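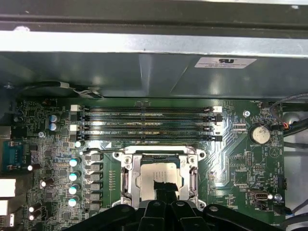 Inside a desktop workstation, memory slots empty.

Search reports and updates
Go

Imau Small Loan and Fair Lending Project
Progress report to the Wevness Fund
Prepared by Rosalía Iglesias, Office of Parish Social Ministry, Dredow

Dear friends at Wevness,

When we last wrote to you we had a loan agreement in draft, a bishop's letter of support and a great deal of hope. I am so happy to be writing now with loans made, loans being paid back, and a bill in the statehouse that our own parishioners have spoken for. It has been a busy stretch and I'll try to keep it in order!

Lending

Imau has made 14 loans since the doors opened. Every one of them replaced a payday or car-title loan that was already eating a family's paycheck. The way it works hasn't changed from our proposal: the parish pays off the old lender directly, the credit union writes a new loan at a low fixed rate, and your guarantee stands behind it if things go wrong. The most we will take on for any one household is $1000. We had some worry that the limit would be too low, and twice it was. In both of those cases Fadwa Kettani, our loan counselor, got on the phone with the storefront lender and talked them into settling for less than the full balance. I did not know that could be done. She did, and she has since written up a call script that the other parishes are asking for.

Repayment is going well. Two borrowers have missed payments. One lost hours at work over the winter and has a new schedule that fits what she earns now. The other has moved, and we are still trying to reach him. We have not drawn on the guarantee for either loan, but I would expect to draw on it for the second one before the next report, and I want you to hear that from me early.

Borrowers meet with Fadwa before the loan is signed and again after the first payment. The second meeting was her idea and wasn't in the plan you approved. It adds to her hours (see the budget note further down) but I wouldn't give it up. People come to the first meeting embarrassed and in a hurry. By the second one they have slept, and they ask the questions they were too worried to ask before -- what happens to my credit, can my sister apply, is the old lender allowed to keep calling me at work. That last one came up so often that we now hand out a one-page sheet on collection calls, in English and Spanish.

Where we meet

St. Brigid's has given us the old school building, put up in 1890 and still the warmest spot on the block once the radiators get going. Counseling happens in what used to be the principal's office. It has a door that closes, which mattered more than we expected when we were choosing between parishes. The hallway doubles as a waiting area and on food pantry evenings it gets loud. We are trying appointments at 4:30 so that people can be in and out before the pantry line forms, and so far that seems to suit the families with kids in school too.

Holy Family, in the Antwi neighborhood, is next. The pastor there is eager and has already preached on lending twice. What we don't have yet is a second person trained to sit down with borrowers. Fadwa can't be in both places, and I'd sooner open Antwi a little late than send somebody out who has only read the binder.

Speaking up

The other half of the grant was for public policy work, and here I can barely keep from using capital letters. The rate cap bill got a hearing! Last session it never got off the shelf. It would limit the yearly rate on small consumer loans, fees included, and would close the loophole that lets title lenders call themselves something else.

Our part was to help people tell lawmakers what these loans do. We held evening sessions at St. Brigid's on how a bill moves, how to write a letter in your own words, and how to speak at a hearing when your knees are shaking. Three borrowers testified in March. I had offered to drive up and read statements for anyone who was nervous, and not one of them took me up on it. The senator who chairs the panel asked one of our speakers how many times she had renewed her loan, and she had the receipts with her in an envelope. He asked for copies.

The bill is still waiting for a vote. The industry side came with a longer list of speakers than we did, and there is talk of an amendment that would raise the cap and take out the title loan section. We've said plainly in our letters that we would not support it in that form. Two Methodist congregations and the Islamic center have signed on to the same letter, and the interfaith breakfast that came out of that has turned into something people look forward to.

As you know, we are careful about the line here. Parishes speak on the bill and on the teaching behind it. They do not endorse candidates, and we cover this at the start of every session. No grant money has gone to travel for the hearing; the parish van and a second collection took care of that.

What has been slower

Referrals from other parishes are thin. Pastors tell us they are glad Imau exists and then forget to mention it. We have started sending a short bulletin notice ready to paste in, and the two parishes that ran it sent us more callers than all the pulpit announcements put together. More of that, please.

The financial class we proposed has not drawn well either. People who are behind on rent don't have a free evening to learn about budgets. We would like your permission to fold that material into the one-on-one meetings and put the classroom money toward counseling hours. Fadwa and I have gone over the numbers and it would not change the grant total.

Budget note

Spending is on plan apart from counseling, which is over, and classroom costs, which are well under. Printing came in a little high because of the bilingual sheets. The full statement is attached, along with the credit union's letter on the guarantee account.

Coming up

Training a second counselor for Antwi comes first. After that we want to bring the credit union's loan officer to St. Brigid's one evening a month, so that borrowers who finish paying can open a savings account without a bus trip. She has already said yes -- we just need to agree on the evening. And we'll be following the bill wherever it goes.

If any of you can get to Dredow, please come and sit in on one of the evening sessions. There is always soup. Let me know about the classroom money when you've had a chance to talk it over, as I would like to set Fadwa's hours for the summer.

With real gratitude,
Rosalía Iglesias

Recent items
Collection calls: what a lender can and can't do (English / Spanish)
Bulletin notice for parishes, ready to paste
Letter from area congregations on the rate cap bill
How to speak at a hearing: notes from the evening sessions
Food pantry hours at St. Brigid's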